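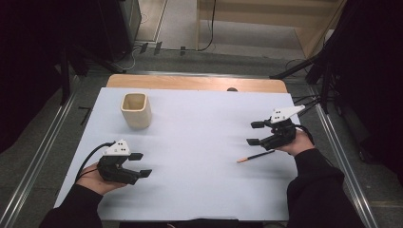

Tips > Around the House > Desks and Work Tables

Covering a Work Table With Paper, and Keeping Pencils in a Cup

Reading time: 4 minutes

A sheet of paper over the table is the cheapest protection a desk can have. It takes the pencil marks, the glue and the ring from the coffee, and when it gets bad you throw it out and put down another. The same goes for the cup on the desk. Most houses have one that has lost its set or never matched anything, and it will hold pencils as well as a holder from a store.

Choosing the paper

Any plain paper that comes wide enough will do. White or a very pale color is best for drawing, sewing patterns and sorting small parts. Brown wrapping paper is tougher and fine for potting plants or polishing shoes, but a dark screw disappears on it in the evening.

Check whether the paper has a shiny side. If it does, put that side down. Pencils roll on it, ink sits on it for ages, and tape lets go of it sooner or later.

Newspaper is all right under wet work that will be thrown away with it. Don't use it under fabric or good drawing paper. The ink comes off on everything, including the heel of your hand, and you carry it to the next thing you touch.

If you buy a roll, store it lying down. Rolls stood on end in a closet get a crushed edge, and the crushed edge is always the one that ends up nearest you. Miyuki Tamura, who wrote most of our sewing pages, kept hers on two hooks under the shelf and pulled it straight down onto the table.

Getting it to lie flat

Paper off a roll wants to curl back. Cut the piece, roll it loosely the other way, hold it for a minute and let go. Lay it down with whatever curl is left facing the table.

You don't have to cover the table to the last inch. Leave a strip of bare tabletop along the far side. That strip is useful for a lamp, a phone, or anything with a foot that would tear the paper when you slide it. Along the near side, bring the paper right to the edge or fold it under. A cut edge lying an inch short of where your forearms rest will lift and fray by the end of the first afternoon.

Tape the corners with painter's tape. Masking tape also works if you take it off the same week. Left longer than that it can pull the finish from a wooden top, and on a white painted top it leaves a yellow patch that has to be rubbed off with cooking oil and then washed with dish soap. Test any oil on the underside of the table first.

For a small table you can skip the tape and use bulldog clips, as long as the top isn't too thick for them. Put them on the ends, never on the side where you sit.

The cup

A square cup is better than a round one for a desk. It sits against a wall or in a corner with no wasted space, and pencils settle into the corners and stay apart. Ceramic is heavy enough that a few long pencils won't tip it. Thin plastic tumblers go over as soon as you put scissors in them — if that is what you have, drop a handful of clean gravel in the bottom.

Wash the cup before you give it over to pencils, and let it dry upside down overnight. Any damp in the bottom will swell the wood and make a gray paste with the graphite dust.

To get the dust out later, wipe the inside with a dry paper towel before you use any water. Then use warm water and a little baking soda on a bottle brush. Graphite that has been in a pale cup for years may leave a shadow in the glaze. It does no harm, but the cup shouldn't go back to being a drinking cup.

Set it at the back of the table on the side of the hand you don't write with. It feels wrong for a day or two. After that you reach across with the writing hand, and your elbow isn't knocking the thing every time you turn a page.

Points up or points down

Points up, in a cup with a few pencils, so you can see which need sharpening. Where there are small children at the table, points down, and put a folded piece of felt in the bottom to save the tips. Lizeth Giraldo wrote in to say she uses a slice of old bath sponge. We tried it and it is better than felt, though it should be changed now and then as it fills with dust.

A pencil laid down on the table should be laid flat and well in from the edge. Six-sided pencils mostly stay put. Round ones don't, and a round pencil that hits a hard floor can have its lead broken all the way along the inside. You find that out at the sharpener, when piece after piece drops out. If the table isn't level, lay the pencil so it points up and down the slope and it has no reason to roll.

Marks that go through

Soft pencil will not go through a sheet of ordinary paper. Felt pens will, and so will anything oily. If you use either, put down two sheets and change the top one when it needs it.

Pressing hard with a sharp pencil leaves dents in soft wood even under paper. Put a magazine or a thin board under the place where you write. Dents in bare, unvarnished wood can often be raised with a damp cloth and a warm iron, a few seconds at a time. Do not try this on anything painted or varnished.

Pencil on a white tabletop comes off with a clean white eraser. Don't use a pink one, which can leave a smear of its own that is harder to shift than the pencil was. For a large smudged area use a cloth with a drop of dish soap, then wipe again with plain water.

Clearing up

Lift the cup and anything else you want to keep, and then fold the paper toward the middle from all sides so the shavings and crumbs stay inside. If there are pins or beads on it, don't fold. Pick up two opposite sides to make a trough and pour it into a bowl.

A sheet that is only marked with pencil can be turned over and used again. After that it will still do for wrapping jars or lining a drawer.

From readers

Chie Koyama asks if wax paper would last longer. It does resist spills, but it slides around and pencil hardly shows on it. We would keep it for gluing, where you want the work to come away cleanly.

Yae Ikeda has a glass table and finds the paper moves no matter how she tapes it. Try a thin cotton tablecloth underneath, pulled smooth, with the paper taped to the cloth at the corners.

Last checked May 2023

Contact Hosstead Household Pages | © Hosstead | Back to top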